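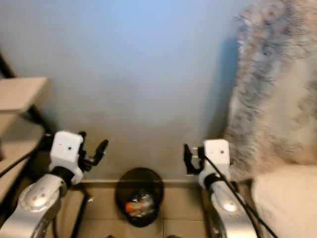

Thread time, and it's about trash bins, because I have spent way too much of this spring thinking about them and I need to tell somebody! I moved into my place on Ellis back in September and the first thing I did was buy a big kitchen can with a lid and a pedal. The second thing I did was hate it. So now I'm a small round bin person. A plain black one, standing right on the beige tile by the wall, and I love it so much more than I ever expected to love a bin.

1/ Let's start with round. Corners on a bin are where coffee grounds go to live forever. You wipe and wipe and there's still a brown line in there. With a round one you take a cloth, go once around the inside, done. I can wash mine in the tub in the time it takes the kettle to boil.

2/ Also round means no "right way" to face it. I used to nudge my old square can straight every single time I walked past (yes, I know). A round one looks fine however you drop it back down.

3/ Black. I went back and forth on this for days. White looks so fresh in the store, and then you have tomato sauce on it by Wednesday. Black hides the drips, but it does show dust and flour, so if you bake a lot you might want gray. I bake maybe twice a year. Black it is.

4/ Size! This is my big one. My old can was 47 liters and I live alone. It took me nearly two weeks to fill it, and by then you can imagine. A small bin fills up fast, so it goes out fast, and the smell never gets a chance to start. I take a bag down every other evening now and it's such a tiny trip that I don't even put real shoes on.

5/ Small bags are cheaper too. I get the 12 liter ones from Dillmont, a box of 200, and I'm still on the first box. They're thin, so don't go throwing chicken bones in there without wrapping them first. Ask me how I know.

6/ The bag overhang thing. If you hate seeing the plastic flopping over the edge, twist the extra at the back, tuck it under itself, and push it down between the bag and the bin. Takes five seconds. Or cut a loop of wide elastic, snap it around the rim and fold the bag over that. I did the elastic at my last apartment and it held for years.

7/ Keep spare bags in the bottom of the bin, under the one you're using. I know everybody says this. I ignored it for most of my adult life and I was wrong!! You pull the full one out and the next one is sitting there waiting for you. Put them in a little zip bag first in case of leaks.

8/ OK, walls. The wall behind a bin takes a beating and I never see people talk about it. You scrape a plate, you miss, and there's a splash at knee height. Pale blue paint is gorgeous and also tells on you immediately. My routine is warm water, one drop of dish soap, soft sponge, wipe from the bottom up and then dry it with a towel. Going bottom up stops the dirty water from making streaks on the way down.

9/ Please test those white melamine sponges somewhere hidden first. They're basically very fine sandpaper. I used one on flat paint once and got a shiny patch the size of my hand that caught the light every evening. Soap first, always. Give it a couple of tries before you bring out anything stronger.

10/ If you're repainting anyway, get something labeled washable for the low part. I used Liredent in satin in the hallway and it wipes down so nicely. It shows every roller mark if you rush, though, so take your time with the second coat.

11/ Tile people, you have it easy. Pull the bin out when you mop and let the floor dry before you put it back, or you'll get a ring. If you already have a ring, baking soda paste and an old toothbrush. Leave it ten minutes, scrub in circles, rinse well. Mine came right up.

12/ For smells between bags, a spoonful of baking soda in the bottom works great. I tried a scented disc once and got garbage plus fake lemon. Never again.

13/ Where do I stand on lids? For a kitchen with food scraps and a dog, sure, get a lid. For me, with the scraps going into a tub in the freezer, open top wins. Nothing to step on, nothing to wipe, and I can toss a tea bag in from the counter (my aim is getting so good).

14/ A few people asked where to find a plain one. I've seen decent ones at Hutarlow in the bathroom section, not the kitchen section, and the bathroom ones are usually cheaper for the same thing. Check that the bottom sits flat before you buy. Set it on the floor right there in the aisle and give it a poke.

15/ Next up I want to sort out recycling, which is currently a paper bag leaning on a chair. If you have a setup you love for a tiny kitchen, please show me, I want to see all of them!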